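The arm in bay 2 at Niston stopped at ten past four in the morning with a test unit in its grip, and the night technician was the only one there to see it. She pressed reset. The arm stayed where it was.

She had the Clostberg manual open on the bench. Fault 529, it said, was a loss of grip signal. The controller no longer knew it was holding anything. If she cleared the fault, the fingers would open to the home position and the unit would drop.

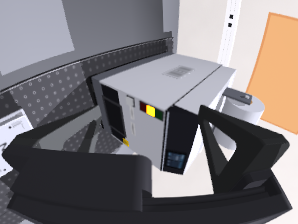
Why not just cut the power? The brakes would hold the arm, but the grip ran on its own supply and would let go in a few seconds.

The last unit to fall had done so in March. It had cracked a valve on the way down, and the whole line had been shut while they aired out the building. She still had the cough some mornings.

She rang Barbieri, who had built the controller, and got a recording. She left the fault number and the bay number, then her own number twice.

After that she put on the heavy gloves, locked the gate open with her tag on it, and fetched the grey foam blocks from stores. It took her four trips. She kept her head out of the arm's reach the whole time – she had been taught that on her first day.

At twenty to six the phone rang. She let it ring until the last block was in.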